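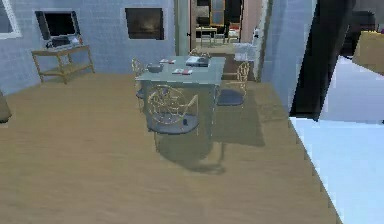 Zetcombe dining room: square table, four wire-backed chairs, doorway through to the next room.

Zetcombe Room Set and Rulebook
by Plakholm
Price: £458, single site licence
Page updated October 17, 2021

I write the rules that come with this product, so I'm the one who gets to tell you about it, and I'll try to keep it to the bits you need before buying. Zetcombe is a set of simulated rooms for testing home robots (mobile bases, arms on mobile bases, anything that drives about indoors and fetches or tidies) plus a rulebook for running those tests so that the results mean something to a person who wasn't there. You get both. I won't sell the rooms without the rulebook, and yes, people do ask!

What you get

The room files, 324 layouts in all, furnished and lit, in the native format and as a plain scene export.
The rulebook as a PDF and as an editable document, so you can paste your own product name into the forms.
Checklist of 69 items, printable.
Run log template and incident form.
Two years of updates to rooms and rules, sent out every February.
Email support from me.

What the rulebook covers

The short answer is everything between "we've got a new build" and "we're happy to try it in a real house". I started writing it after years of reading test reports that said things like "navigated the dining room successfully" with no mention of which dining room, which build, how many tries or what counted as a success. I wrote a few of those reports myself, so I'm not throwing stones.

Before the run. Write down the task in one sentence a neighbour could follow. Write down what a pass is. Freeze the software build and put its number in the log. Pick the room and the start position from the list, and keep the start position if the first run goes badly. Item 4 on the checklist is the one people skip: state the robot's footprint, arm included, at its widest travelling pose. An arm tucked in on the spec sheet and half out in the run is the commonest fault I see in logs people send me.

During the run. Hands off. If a person takes over, even for a second, the run is logged as assisted and stays that way. Speed limits are set per room type and you can make them stricter but you can't loosen them. Contact with furniture goes in the log whatever the force, and a scrape along a chair seat counts as contact. I've had some lovely long arguments about that last one.

After the run. Save the log unedited, fill in the incident form if there was any contact or any stop, and have a second person replay the run from the saved seed before you call it a pass. The replay rule puts a bit of time on every session and I know it's a nuisance, but please do it.

The dining room, since everyone asks

The room at the top of the page is the one I'd start with. It looks easy. There's a good stretch of open wooden floor, one table in the middle, and a doorway behind it leading into a second room with its own small table and chairs. New users nearly always pick it first and then write to me a fortnight later.

The chairs are the trouble. Their backs are all curly gold wire with gaps you can see through, and a depth sensor may report a solid back, half a back or just open air, depending on your simulated sensor settings. Rule 3.2 says clearance is measured to the outer outline of a piece of furniture, gaps included. So if your planner thinks it can poke a gripper through the loops to reach the table, that's a contact risk and you log it as one, even if it gets away with it.

The table stands on a thick central pedestal, which means there's space under the top where four legs would otherwise be. A low robot might reckon that's a short cut. Under the rulebook, going beneath a tabletop counts as entering a confined area: you need to declare it in the task sentence beforehand, or the planner has to treat the whole top as a no-go patch.

Then there's the stuff on top. A small grey box, two flat red-and-white things, and a stack of dark and white flat items over on the right. Flat objects are horrid for grippers (you'll know this if you've tried picking a card off a table with a parallel jaw) and the rule for them is simple enough. Sliding an object to the table edge to get under it is allowed if the task sheet says so. Pushing anything off the edge is a fail, and dropping it is a fail, even if it lands somewhere handy.

There's also a side table against the wall with a monitor and keyboard on it. In the rulebook that sort of thing is marked as bystander property. If the task doesn't mention it, the robot keeps its arm outside the standoff distance, full stop. You can widen the standoff in the settings.

Doorways

Section 5, and the bit I'm proudest of. A run that crosses a doorway is scored as three parts: the approach, the crossing and the arrival. The robot has to slow down on the approach, and it mustn't stop in the opening unless it's been told to or has seen a person. Look at the dining room again and you'll spot a boxy white object just inside the doorway on the right, overlapping the door frame a bit from where we're looking. Plan your path from the doorway width alone and you've planned it wrong. The rule is to measure the narrowest clear gap along the whole crossing, and write that figure in the log.

Where it fits with the official standards

Please read this part. Zetcombe is not a certificate and running it won't give you one. The safety standards for service robots are published by the standards bodies, you'll need to buy and read the ones that apply in your country, and you'll need a proper risk assessment for your own machine. What I've tried to do is give you habits and paperwork that sit comfortably alongside all that. The incident form has a column for your own hazard reference, so you can tie each entry back to your risk assessment without retyping the lot.

A simulated pass also says nothing about carpets, pets, battery sag or a toddler with a biscuit. The rulebook asks for supervised trials on the real machine afterwards, at reduced speed, with an emergency stop in somebody's hand.

Works with

Any simulator that reads the plain scene export. The Fulteck bridge is included and is what I use every day. The Yang controller plug-in is supported too, though its log times come out in a different format and you'll have to run the converter in the tools folder first. If you use something else, email me before you buy and I'll tell you straight whether I think it'll work.

Things people ask me

Can I move the furniture? Yes, loads of people do. Save it under a new room name and log it as a modified layout. Don't compare its results with the stock room.

Can I leave out rules I don't like? You can, it's your copy. You can't then say the run was done to the Zetcombe rulebook, and that's in the licence.

Can students use it? One site licence covers everyone on the site, students included.

Do I get my old logs checked if I send them in? I'll look at one log per licence for free and send back notes. Pick a messy one, they're more use to both of us.

Is there a printed rulebook? No, but it prints nicely on A4 and the checklist fits on both sides of a sheet and a half. I keep meaning to get it down to one.

Ordering

Orders go through the Plakholm shop page and the download link arrives by email. Invoices on request, please put your purchase order number in the notes box and not in the address line.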